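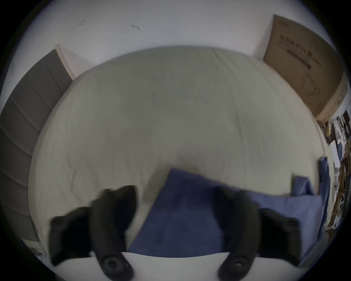 The opening titles for the Grallton Winter Finals are finished and delivered, and I am so happy with them I can hardly sit still! Thread on how they came together. First thing I settled was the background color, and after weeks of neon everything I went for a pale gray-beige, very close to the sheet on that wide bed. Flat, quiet, a bit chalky. Player portraits look fantastic on it.

The game is Golley, if you haven't run into it: a two-on-two puck brawler with the best goal horn in the business. Their fans are loud and kind and will pause your video to read the tiny text in the corner, so I put a lot of tiny text in the corner.

The whole thing is 675 frames. That's all I had for eight teams, a bracket, a trophy and a logo. The first storyboard had a flyover of the arena in it, and it was gone by lunch.

Every team gets one shape and one move. Tanguy play this patient, bait-and-wait style, so their shape is a circle that holds dead still and then snaps shut on the cut. I did 22 versions of that snap. Version four was the one (of course), and I only went back to it after trying everything else.

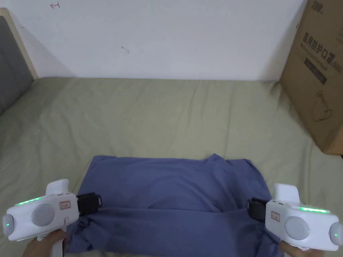
The snap also had to land on the kick drum, and that got so much easier once I stopped easing into it. No ease in, long ease out. If you're new to motion work, try it on anything that's supposed to feel like a hit.

Music is by Sandro Mazza, and wow. I asked for something with a marching band in it and he sent back a snare line that sounds like a whole street coming toward you. He also left a gap of total silence before the logo — my favorite moment in the piece, and I didn't animate any of it.

3D trophy was done in Drado. I'd never used it on a paid job before. The metal took forever, mainly the inside of the cup, where you see the reflection of a room that doesn't exist. I ended up modeling a very bad window just so there would be something to reflect.

Type nerds: the numbers are wider than the letters on purpose. Scores have to read from the back row, and the hall seats 600. We tested it by putting a still on my phone and walking backward down the hallway until I hit the coats.

Things I'd change: the bracket wipe is 2 frames too long, and the blue on the fifth team goes purple on cheap projectors. I've already sent the organizers a fix for the blue. The wipe I will just have to live with.

Files went over on Dec 28, 2023, and it plays before the first match in January. I'll post the full video once it has run live, plus the storyboards, including the flyover. Go Tanguy! (I'm supposed to be neutral. Go everyone!)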